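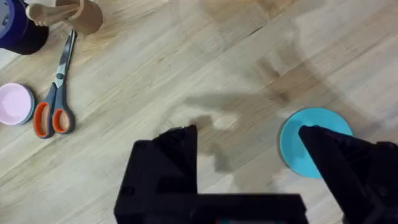
Furniture Care > Tables and Worktops

Pale table top, oil again or change to lacquer?

jalley_table47
Hello all. This is my table, light wood, boards with thin seams between them. I bought it from Besetti and oiled it in March. Now some parts look a little gray to me and I don't know if the oil is finished or if it is only the light in the room. I have half a can of Stekness clear oil left. Should I put a new coat, or sand it and use lacquer?

plainsaw
From the picture I would say shadow. Put a few drops of water on the gray part. If they stay round, the oil is still good.

Toledo67
I don't agree with waiting. Pale wood gets dirty quickly when the oil is thin. Sand lightly, two coats of lacquer, and you forget it for years.

plainsaw
You forget it until the first deep scratch, and then you must sand the whole top. With oil you repair one spot.

Toledo67
I have had lacquer for 4 years with no deep scratch. But I use a cloth under everything.

mornings_only
Is the turquoise round thing a coaster? If yes, please lift it sometimes. Mine stayed in one place all winter and the wood under it is now another color.

jalley_table47
It stays there most days, so I will move it. I did the water test near the window – the drops stayed round. On the other end they went flat after some minutes.

plainsaw
Then oil only that end, thin, and wipe it well. Go with the grain.

Toledo67
You will see the border between old and new. Do the full top.

jalley_table47
I will try the one end on Thursday and write again.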